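Home Fiction Essays Archive Subscribe

The Lirkham Well

The sign said the well granted wishes, 50 cents each. Corneo read it twice and kept his hand in his pocket.

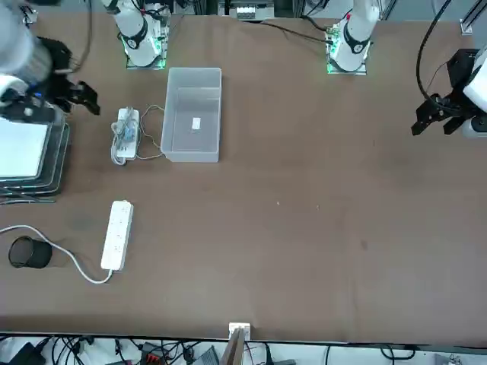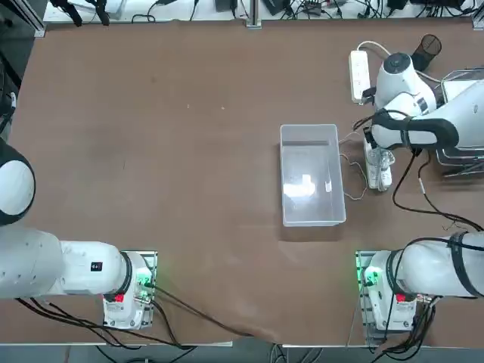
Jalen Mercado
Fiction contributor

"Who collects the coins?" he asked.

"The well keeps them," said Mrs. Schouten.

"And that new roof of yours?"

She looked up at it — fondly, he thought. "I wished for that."

He leaned over the edge. It smelled of pennies and moss. Partway down hung a net, neatly mended.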